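# The waiting room problem
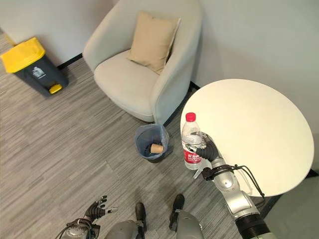
Issue 346 | Page 3

Most people will spend a fair amount of their lives in waiting rooms, and very few will remember what was in them. Hye-jin Chae has been designing them for most of her working life and is not offended by this. She regards it as a fair result. A patient who goes home and talks about the chairs has usually had a bad time in one.

Chae runs a small practice called Devis, which fits out dental surgeries, vets, solicitors' offices and the occasional registry office. The work is modest. A typical job is one room, a corridor and a reception desk, with a budget that was set before anyone asked what things cost. When we met she was finishing a surgery in Nandale, a market town where the dentist had moved from two floors above a bakery to a former carpet showroom.

The old surgery had nine matching chairs around the walls, all facing inwards. It is the commonest layout there is, and Chae dislikes it. People sit down opposite each other and then have to find somewhere to look. They read the notices about gum disease. They take out their phones. The seats nearest the door fill first, and the last to be taken are always those next to somebody else.

Her own plans start with the corners. A corner gives a person two walls and a clear view of the door, and she will move a radiator to free one up. After that come the seats at right angles to each other, which suit a parent and child, or a couple who want to talk quietly. Rows are left until the end, if they are used at all.

Ju-won Wi, the dentist at Nandale, was doubtful. He had wanted to keep the same number of seats and was told he would have six. The appointments book persuaded him. He and his receptionist had looked back through it and found that the room had hardly ever been full, except when he was running late - and a ninth chair did nothing about that.

Noise turned out to be the harder argument. The showroom had a high ceiling and a hard floor, and a drill could be heard from the street. The builder offered a false ceiling. Chae asked for a thick door to the treatment room, properly sealed at the bottom, and put the rest of the money into a soft floor and upholstered seats. Wi says he can now hear his patients when they speak, something he had missed over the bakery.

There is a long-running quarrel in the trade about cleaning. Upholstery is pleasant to sit on and troublesome to look after, and many practices have gone over to wipe-clean vinyl. Chang-ho So, who supplies seating through his firm Fesix, sells both and has no strong feelings. He points out that a fabric armchair can be cleaned perfectly well if somebody is paid to do it. What he sees more often is a good chair bought with a grant, left alone for years and then thrown out for being dirty. He has taken back chairs with nothing wrong with the springs or the frame.

Arms are a simpler matter. Older visitors need them to get up, and So advises against any public seat without them. Height matters too. Low, deep chairs look generous in a catalogue, but anyone with a bad hip will stay standing by the desk, where they will be asked several times if they would like to sit down.

Then there are the things left out of the drawings. Coats, wet umbrellas, pushchairs and rubbish all have to go somewhere, and if no place is given to them they will take one. Nazmiye Karabulut has managed reception desks for three different practices and can list the mistakes of each. One had a coat stand that fell over when more than two coats were put on it. Another had a bin so handsome that visitors took it for a planter and left their cups on the windowsill. She would like to be asked before the drawings are finished, and at Nandale she was.

Her main request was for a clock that could be seen from every seat. Chae had left it out, thinking it would make people anxious. Karabulut's view was that they were anxious already and would come to the desk to ask the time. The clock went in above the door.

Magazines did not. Wi cancelled his subscriptions before the move and has had two complaints, both from the same patient. There is a shelf of paperbacks in their place, free to take away. The crime novels went first, and the shelf was down to gardening and a Portuguese dictionary by July.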